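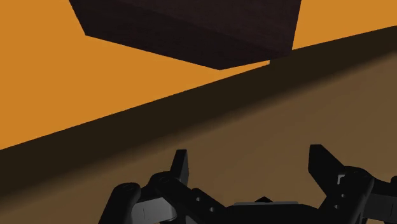 A dark wooden block and a two-fingered gripper in a computer-rendered view.

Sernbridge library opens call for memories of downtown in the 1970s

2023-03-05

The Sernbridge Public Library is accepting written recollections of life in the city's downtown between 1970 and 1979. Selected pieces will be published in a paperback collection in October and placed in the library's local history room.

The call is open to anyone who lived, worked or went to school in Sernbridge during the decade, including people who have since moved away. Entries may deal with any part of daily life. The library is especially interested in first jobs, Saturday shopping, the movie house on Campbell Street and the roller rink on Dreladley Avenue, which closed in 1981 and is poorly represented in the existing collection.

Each entry should be a true account in the writer's own words and should run no longer than four typed pages. Handwritten entries will be accepted if they are legible. Writers may submit up to two pieces. Poems and short stories are outside the scope of this call, though the library expects to invite both at a later date.

The collection will be printed by Motimar Press, which also produced the library's earlier volume of farm and orchard memories. That book drew 100 submissions, of which 63 were printed. The remainder were bound in typescript and can be read at the reference desk on request. The same arrangement will apply to the new project, and no entry will be discarded unless the writer asks for its return.

A grant of $3,364 from the Dreladley Fund will cover design and printing. Contributors will receive one copy each at no charge. Further copies will be sold at the circulation desk, and the proceeds will go toward the repair of the library's bound newspapers.

Residents who would like help getting started may attend a writing workshop in the Campbell Room on the second floor. Four evening sessions are planned, each limited to 20 people. Participants are asked to bring one object or snapshot from the period to work from. Registration is required and may be completed by telephone or in person. A separate daytime session will be held for residents who prefer to tell their story aloud. Library staff will record and transcribe these accounts, and speakers will be given the chance to correct the text before it is considered.

Writers should use care when describing private individuals. First names or initials are preferred for neighbors, classmates and coworkers, and the editors may change identifying details after consulting the writer. Spelling and punctuation will be corrected. Regional expressions and family sayings will be left as written.

Entry forms are available at the main library and at the Motimar branch. Completed entries may be left at either location or mailed to the local history room. Writers retain the rights to their work and grant the library permission to print it once. The deadline will be posted at both locations when the workshop schedule is released.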